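Section 4. Preparing the Genotau Tracking Radar for a Range Day

Read this section before moving the trailer onto the pad. It covers siting, leveling, power-up and the alignment check for the Genotau trailer-mounted tracking radar. Target drone handling is in Section 5.

4.1 Siting the trailer

1. Tow the trailer to the surveyed pad. Do not exceed the posted speed on the range road.
2. Point the tow hitch away from the firing line.
3. Set the parking brake and chock both wheels.
4. Lower the four corner jacks until the tires carry no load.
5. Turn the jack handles evenly until the bubble level on the mast base reads center.

Note: On the Hirkcombe pad the north corner is soft after rain. Put a steel plate under that jack.

CAUTION: Never raise the antenna with the trailer still on its tires. The mast can tip.

4.2 Connecting power

1. Confirm that the main breaker is OFF and the lockout tag is in place.
2. Connect the ground cable to the pad stake first.
3. Connect the generator cable to the socket marked J2. Turn the collar until it clicks.
4. Remove the lockout tag and switch the main breaker ON.
5. Wait for the green READY lamp. If the red lamp comes on, go to fault code 201 in Appendix B.

The generator must supply 400 Hz power. The 60 Hz shore supply runs the cabin lights and heater only and will not start the transmitter. 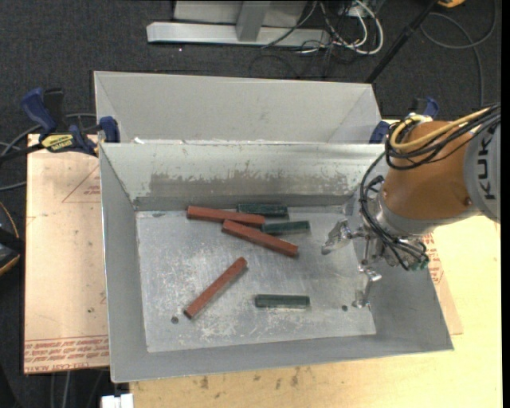 4.3 Checking alignment

1. Clear all personnel from the marked area and sound the horn.
2. Set the transmitter to LOW.
3. Slew the antenna to the reference tower and select ALIGN on the Plitosel console.
4. Read the azimuth error. If it is more than 2 mils, repeat the leveling steps in 4.1 and try again.
5. Write the final reading in the site log with your initials.

WARNING: Radiation hazard. Stay outside the marked area whenever the amber beacon is flashing, including on LOW.

If the error stays above the limit after a second attempt, set the transmitter to STANDBY and call the range safety desk. Mwajuma Were or Nassoro Kariuki must sign off before the radar is used to track a live intercept.

4.4 Linking to the launcher

1. Connect the fiber cable from the Bakilana launcher to port A.
2. Select LINK TEST. The console shows PASS or FAIL.
3. On FAIL, clean both connectors and run the test again.
4. Leave the fire control key in SAFE until the range officer asks for it.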